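How Do You Shop for a Robot Arm?

Clerix Young Makers Pages -- for readers in grades 3 to 6
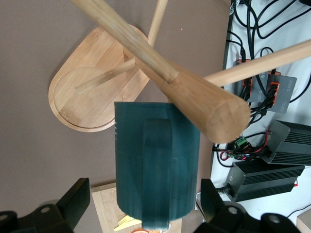

Start With the Job

Suppose your school or club wants to buy a robot arm. The first question is what the arm will do. Write it down in one sentence, using plain words. "We want it to pick up things from a table and put them in a different place" is a good sentence. "We want a cool robot" is hard to shop for, because every seller will say theirs is cool.

Next, make a list of the things the arm will pick up. Try to include different shapes. A wooden stick that is thin at one end and thick at the other is a good test, because the fingers have to open to different widths for each end. A round container is another good one. So is a flat board, which can be hard to get hold of when it is lying on a table.

Now weigh the heaviest thing on your list and measure the widest part of each one. Keep these numbers. You will need them when you read about robot arms.

Words You Will See

Payload: the most weight the arm is made to lift. The gripper counts too. If the gripper is heavy, there is less payload left for the object.

Reach: how far the arm can stretch from its base. Measure your table before you look at this number.

Gripper: the part that holds things. Many grippers have two fingers that open and close. Some arms are sold without one, and the gripper has its own price.

Power supply: the part that changes electricity from the wall into the kind the robot uses. Some power supplies have metal fins on the outside. Fins give heat more places to escape into the air.

Hub: a box where many cables meet. Motors, sensors and computers often need to share signals, and a hub gives them a place to plug in.

The Price Is More Than the Arm

Here is how the robot club at Arsenault School planned its money. The club had $2547 to spend. It looked at two arms, one called the Nedar and one called the Erum.

The Nedar cost less, but the price was for the arm alone. The gripper, the power supply and the cables were all extra. The Erum cost more and came with all of those parts. When the club added everything up, the Erum was $70 cheaper.

This is why shoppers ask for the total price. A total price has everything you need to turn the machine on and use it. Remember shipping, too -- a robot arm is heavy, and heavy boxes cost more to mail.

The club also saved part of its money for later. Gripper fingers wear down and cables get bent. A person who spends the whole budget on the first day has nothing left to buy a new cable.

Plan the Table

A robot needs a place to work, and its electronics need a place to sit. Black cables, red and black wires, plugs and power supplies can fill up a lot of table. Put them to the side of the spot where the arm picks things up. A different tabletop next to the first one works well. Then the arm has room to move, and a rolling stick has farther to go before it bumps into the wiring.

Leave open space around power supplies with fins. Do not pile papers or books on them. Look for small lights, too. Some circuit parts have tiny red lights, and the instruction book will tell you what each light means. An adult should do the plugging and unplugging.

Draw your table on graph paper before you order anything. Mark the wall outlet, the arm, the electronics and the place where people will stand.

Questions to Ask the Seller

What is the total price, with the gripper and power supply?

Can it lift the heaviest thing on our list?

How wide does the gripper open?

How long are the cables?

Can we buy new fingers, and what do they cost?

Who do we call if it stops working?

How long will it take to get here?

The Arsenault club placed its order in August. It had 4 weeks to wait, so the members used the time to draw their table plan and collect objects for testing.

Try It Yourself

Pick 5 things from your kitchen or desk. Measure the widest part of each one with a ruler and write the numbers in a chart. Circle the biggest number. Your gripper would have to open at least that wide to go around every object on your chart.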